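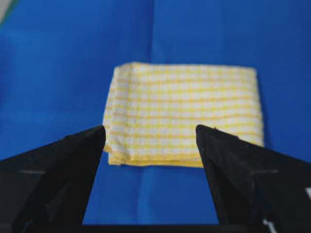

Folded checked towel, yellow and white, on blue fabric.

2. Loading a route onto the Draler travel guide

Before you leave, store the Ellwood to Storkport route on the unit. The mountain section has no mobile signal, and maps cannot be fetched there.

1. Connect the unit to its charger and turn it on.
2. Open Trips, then select Add Region.
3. Select Gandden Highlands. The download needs 500 MB of free space.
4. Enter route code 1823 and press Confirm.
5. Wait until the status line reads Stored. Do not unplug the unit during this step.
6. Open the route and check that both ferry crossings are listed.

Note: Ferry times change in December. Repeat steps 2 to 5 if the route was stored before then.

Note: Distances are shown in miles by default. To change this, open Settings, then Units.

Caution: Trail closures are not updated while the unit is offline. Follow posted signs at all times - they take priority over the stored route.

Caution: Cold weather shortens battery life. Carry the unit in an inside pocket above the tree line.

To remove a route, see Section 2.2.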